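Notebook entry, Textile Conservation Workshop, Kurkdale
18 October 2018
Entered by: V. Gavrilă. Copies to T. Căpraru, B. Stanciu

Subject: Light ageing of wool samples from the Văduva bequest, second interval

The second set of dyed wool samples was withdrawn from the light cabinet this morning after 73 hours of exposure. Colour readings were taken against the unexposed controls. The madder reds remain within the agreed tolerance. The indigo group shows little change. Sample 7, a weld yellow, has faded well beyond the others and is to be remeasured before any figure is reported.

Relative humidity in the store held at 58 per cent, higher than preferred. Mr Rusu has been asked to review the set point -- the previous adjustment appears not to have been recorded.
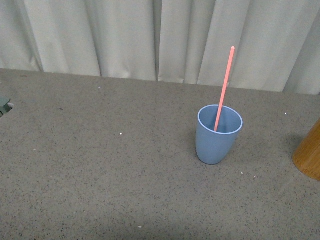 Curtain and tabletop.

Ms Stanciu has queried the labelling of the Prondow skeins. Two carry the same accession number in different hands. Until the register has been checked, both are to be kept in the grey archive box and neither is to be cut for sampling.

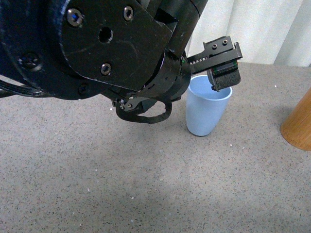
The mordant analysis remains outstanding. Mr Troncoso advises that the Vimdale laboratory will not accept further fibre samples until December, and the alum series will therefore be deferred. Staff are reminded that offcuts must be retained in labelled envelopes, however small.

For next entry: repeat reading on sample 7; obtain fresh blue wool reference cards; return the borrowed colour meter to Ms Căpraru.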